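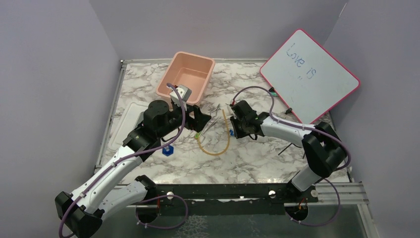 Flurnley Home & Workshop Club: Tables, Shelves and Storage

Marble pattern tabletop, do I need a mat under plastic bins?

Posted Sun 20 February by coretti_fan

Hi all! I've got a rectangular table with a white marble pattern on top (gray and brownish veins, I love it) and I use it for sorting small stuff. My setup is a pink plastic bin toward the back and a flat white tray with a raised edge on the left, and things go from one to the other all evening. The top is 48 inches long. I'm starting to worry about scuffs from sliding the bin around. Do I put a mat down and hide the pattern, or just quit worrying? Also, is the tray better close to me or next to the bin?

tedar68

Skip the mat! I had one on mine for a whole winter and all it did was trap grit, and grit is what scratches. I stuck 2 clear felt strips under my bin (the bin has rounded corners so I had to trim the ends, kind of a pain) and now it glides. Wipe the top with a damp cloth before you start, dry it, done. My table is from Urquhart and there's one mark on it, from a coffee can, so that one's on me.

As for the tray, I like it close. If it's got a raised edge nothing rolls off anyway, and reaching over a tall bin gets old fast. I turn my bin a little so a corner faces me, which sounds silly but my wrist likes it better.

urquhart_attic

depends what the top is made of. real stone and printed are two different things, check underneath

bins_and_bobs

Agree on the felt, disagree on the tray, haha. I keep mine right up against the bin so the drop is short. Try both for a week and see which one bugs you less. And don't use the Tedar spray on a patterned top until you've tried it on a corner, mine went cloudy in June and I spent an hour buffing it out.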